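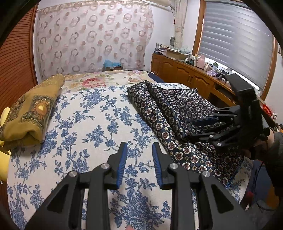
The bed, with the sunflower on the left and the medallions on the right. No two of these were bought to go together.

I own more blankets than a person with one bed can defend. I know this because on Tuesday I decided to fold them all, and by the time the kettle had boiled I was looking for somewhere to sit.

The bedspread stays where it is. It's the blue leaves and flowers on off-white, from Maglaya, and it's the only thing in the room I chose on purpose, with the lights on, in a store. Everything else came by inheritance, by sale bin, or from Divina Tagle, who moved to a warmer place and left me a trash bag with a note on it that said "you'll use these." Divina, I have used one of them.

The mustard one with the big sunflower was hers. It's loud. I've tried it on the couch and on the chair, and both times I felt like I was being watched from across the room. It also won't fold. It rolls and it bunches, and if you get it square it waits until you turn around. The pillow cover with the roses at the head of the bed was my grandmother's, and I won't hear a word about it.

Then there's the navy one with the medallions, cream and brown and dark red with little flowers in between. I bought that from Sanico during a spell when I thought I was going to become a person who reads in bed. It's a good blanket. It is also the size of a parking space, and every time I fold it I end up with one flap that doesn't belong to any side. 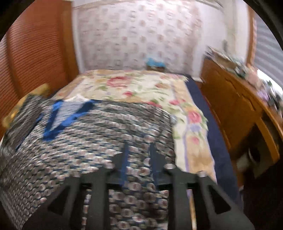

My friend Ruaridh Moffat says the trick is to fold in thirds, never in half, and to do it on the bed so your arms don't have to be 7 feet long. He sent me a video. I watched it 2 times and the woman in it had a helper, a bigger bed and what I can only call a different kind of blanket. Mine came out in thirds if you're generous about what a third is.

What I wanted was one neat stack for the closet shelf. What I have is a neat stack of 3, plus a separate heap I've been calling "the seasonal pile" so it sounds like a decision. The shelf itself is a Javex and claims to hold 900 pounds, which I find hard to believe of anything that came with its own tiny wrench, but weight was never the problem. The problem is that it's narrow and I'm sentimental.

So the plan for June is to give one away. I've gone through them all and the fairest candidate is the sunflower, and I've already caught myself thinking it might look nice in the hall.

Divina, if you want it back, please call before I hang it up.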